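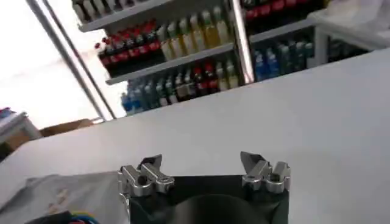
Progress report to the Gunawardena Fund: Navby street interviews
10 October 2019
14 shares | 2 comments

Hi Viorica,

You asked for something you could read on the train instead of another spreadsheet, so I've put the spreadsheet in a separate email and this is the version with sentences in it. Feel free to pass it on to Ruwan Sultana and the rest of the board (he asked me some very good questions at the June meeting and I owe him answers to two of them).

Where we're up to. We've now recorded 83 interviews with people in and near Skodusden who saw something newsworthy happen, or were right in the middle of it, and 21 of those have gone up on the Navby site as finished pieces. I know that looks like a big gap! Some of it is just editing time, and some of it is deliberate. We hold everything for two days before it's published, and then we ring the person back and ask if they're still happy with it. A few have said no. One bloke who pulled his neighbour's kids out of the flooded creek crossing gave us a wonderful interview, really funny and completely himself, and then he slept on it and decided he didn't want to be a clip that strangers send each other. So it's in the drawer. I was gutted for about an hour and then I was pretty proud of the ring-back rule.

The newsletter is going better than I'd hoped. We have 3,491 subscribers, and the issue that did best by a mile was the one about the bus driver and the runaway horse float. Nimal Munshi wrote it up and kept it very plain, mostly her words with a bit of his to join them together, and we had more replies to that than to anything else we've sent. Several were from her old passengers. Commercial radio picked it up as well and played half a minute of our audio, with credit, after Nimal chased them for it.

Money next. The second instalment has mostly gone on Nimal's hours and on transcription. We moved over to Rovico for the transcripts in June and it's been a mixed bag. It's fast, and it's hopeless with anybody who talks over the top of somebody else, so Piyumi Rathnayake ends up fixing the group interviews by hand. I'd like to shift a little out of travel (we've spent hardly any of it, people keep offering to come to us) and put it towards Piyumi's time. The line is marked in yellow in the spreadsheet and I need a yes or no from you on it before we do anything.

The small payments to interviewees are working, I think. You were nervous about them and so was I. Anyone who loses a shift to talk to us can claim up to 500 dollars over the life of the grant, and so far most have claimed a lot less than that or nothing. It's paid for the time and it's the same whether we publish or not, and we tell people that before the recorder goes on. Tove Eyvindsson has written it up as a one-page policy, attached, and she'd love comments from your side.

Things that haven't gone well. The training day for high school students fell over. We had the room and the sandwiches sorted, then found out it clashed with exams, which I should have checked. We'll try again early in the new year. The search on the website is still dreadful. If you look for a person by surname you get every page with a comma in it, or that's how it feels. Tove has a developer friend looking at it but I'm not promising a date. And the comments section got ugly under one story, where people decided to dig into the past of a woman who'd only stopped to help at a crash. We closed comments on that page the same evening and now they're off by default for the first week on any piece that names a private person. I rang her to apologise. She was nicer about it than she needed to be.

Answers for Ruwan. Yes, we do keep the raw audio, on two drives in two different buildings, and interviewees can ask for a copy or ask us to delete it. And no, we haven't sold any footage to the networks. We've been asked twice. I'd want to talk to you and to the person in the interview before I even quoted a price.

Coming up, we've got a batch of interviews with the surf club and the ambulance station, and Piyumi wants to go back to the first few people we spoke to and ask what the attention was like once it died down. I think that could be the best thing we do all year, so I've told her to go for it.

Give me a ring about the yellow line when you've had a look.

Contact Navby | © 2019 Navby, Skodusden | Back to top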